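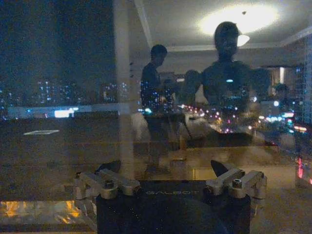
1/ Reading logs are gone from my fourth grade room as of this week

I've been threatening to do it since August and I finally sent the note home. Long thread, sorry, I'm on my couch with cold tea and opinions.

2/ For anyone who doesn't teach little people: a reading log is the sheet where a kid writes the title, the pages, the minutes, and a grown-up signs it. Every night. Twenty minutes. I have collected these for my whole career and I could not tell you one thing I learned from them.

3/ What I did learn is whose mom signs the entire week in the same pen on the drive to school. (No shade. I was that mom when my son was nine!)

4/ The thing that tipped me over was a girl in my class who reads constantly, under the desk, in the lunch line, walking. She got a zero for the week because she kept forgetting the sheet. I was about to type the zero in and just sat there feeling ridiculous.

5/ So now we do reading talk instead. First ten minutes after lunch, they pair up and tell each other what's going on in their book. Then two kids tell the whole class. That's the entire system. I stole it from Safta Grecu down the hall, who has been doing it forever and was very gracious about me acting like I'd discovered it.

6/ Day one was rough, I won't lie. Lots of "it's good" and "it's about a dog." One boy told his partner the complete plot of a video game.

7/ Day two I put a few starters on the board:
"I got mad when..."
"I don't get why..."
"If I was in this book I would..."
Much better. The mad one is the favorite by a mile. They are full of grievances about fictional people.

8/ A couple of parents asked how they'll know their kid is reading at home. Fair question. I said ask them who they're mad at in their book. One dad wrote back "she talked for the whole drive to Skosside, please advise" and I have been laughing ever since.

9/ Somebody is going to ask about the class library so: 400 books, mostly from yard sales and one giant box Tamara Oprea left me when she moved up to middle school. Sorted by topic, in tubs, and the kids wrote the labels. One tub is called SAD ANIMALS and it's always nearly empty.

10/ No leveled stickers on the spines anymore either, that went last year. I still check in with each kid about whether a book is too hard. I just don't want them shopping by color dot.

11/ Stuff I haven't figured out: the kids who are really quiet. I've got one who will whisper to her partner and that's it, and I'm not going to make her stand up. Bianca Gavrilă suggested letting them write a note to the class and having me read it out. Trying that next.

12/ Also what to do about the kid who has been on page 2 of the same book for a while now. He says he's "thinking about it."

13/ If you've dropped logs and kept something in their place, tell me what, especially for the younger grades. My friend Floarea has first graders and wants ideas that don't need much writing.

14/ OK going to go grade the spelling I've been avoiding. Will report back on the notes thing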